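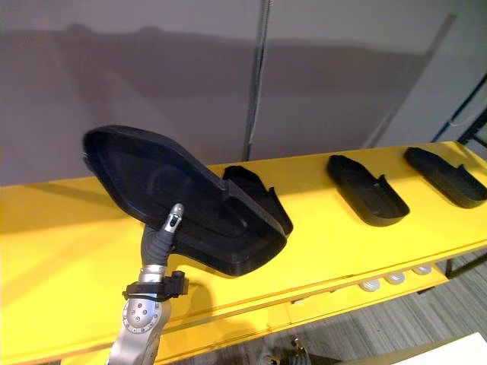
Black moulded trays on the yellow shelving at Vudero's Pumolstead works.

Storage is seldom the first item in a factory budget. At Pumolstead, the Kollia line now draws its parts trays from 66 metres of open shelving, painted a single bright yellow so that a dark tray stands out at any hour of the shift. Each tray has a rim and a recess, and is set down with space on either side. The layout – adopted in February – replaced 274 lidded bins. Vudero intends to extend it to its Marulanda site.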